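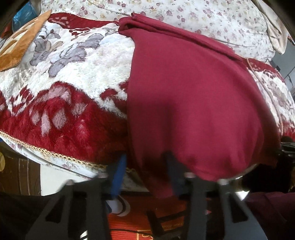
Washing velvety/satiny stuff at home – am I mad?

wattlebird_jen
Hi all, long-time reader. I've got a pile of dark red things to get through before April and I'm trying to work out what's safe in a front loader. Dry cleaner in Flemthorpe quoted me $395 for the lot, which made me laugh out loud in the shop (sorry to the poor girl behind the counter). Most of it has lost its labels. I've got a bottle of Traltito delicates wash in the cupboard and a laundry trough. What would you do?

Also, how do you stop red bleeding into everything else? I did a load years ago with a maroon tea towel in it and my husband had pink work shirts all winter.

pegsandpins
Cold water, by itself, and do a test patch first. Damp white hanky, press it on an inside seam for a minute. If the hanky comes up pink, don't let it near the machine.

Don't trust colour catcher sheets with old reds either. They'll grab a bit but they won't save you.

dougo_77
Disagree on the machine. I've put all sorts through mine on the wool cycle, low spin, inside a pillowcase with a knot in it. Never had a drama. Hand washing in a trough stretches heavy fabric far worse, you end up hauling it out by one corner with half the water still in it.

pegsandpins
You've been lucky, dougo. Wool cycle on my old Aguirre still tumbled hard enough to fray the trim on a cushion cover. Every machine's wool cycle is different.

dougo_77
Well yeah, trim. I'd take trim off first.

cyprian_g
Cyprian Górecki here, I did 11 years in a commercial laundry before my back went. You're both half right. The spin does more damage than the tumbling. Drop it as low as it goes, then roll the piece in a dry towel and kneel on it. My old boss Jianguo Jiang used to make us do it with theatre costumes and he was very particular about them.

For the red, two cold rinses before any detergent at all. A lot of what comes out is loose dye that was never fixed in the first place. Vinegar doesn't set dye in anything modern, whatever your nan says.

wattlebird_jen
My nan swore by vinegar!! And she'd have had words with you. But thank you, that's really helpful. Would you unpick a cord edging or leave it on? It's the one part I'm nervous about.
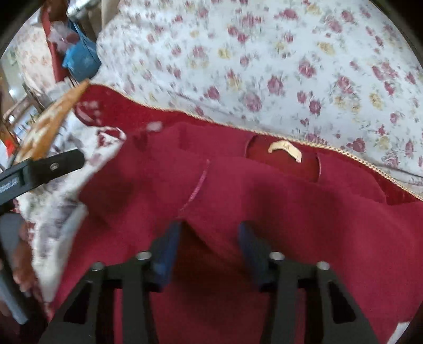 The gold cord along the edge – on or off?

cyprian_g
Hard to say from a photo. What's the cord made of? If it's rayon it can shrink at a different rate to the cloth and you'll get puckers all the way along. Polyester, leave it be. Snip a few threads from somewhere hidden and wet them, measure before and after.

quiltymcquilt
I'd leave it on and spot clean. Once you've unpicked a twisted cord you've got to sew the thing back by hand, and they unravel the second you look away. Tape the ends before you cut anything if you do go that way.

dougo_77
Still reckon off.

pegsandpins
On, and don't wring it. I've ruined one and I'm still cross about it.

wattlebird_jen
Okay, that's two for on and one for off, and one "depends" haha. I'll do the thread test tonight and start with something plain. Drying – line or flat?

quiltymcquilt
Flat, in the shade, on an old sheet. Red fades quick in our sun. Our Skundotow airer has 5 shelves and I lay things across the top one, but the spare bed with towels down works just as well.

cyprian_g
Flat, agreed. Turn it after a few hours, and steam from the back if it needs it. Don't put the iron straight on the face or you'll get shiny patches.

dougo_77
See, I can agree with that one. Let us know about the cord, Jen.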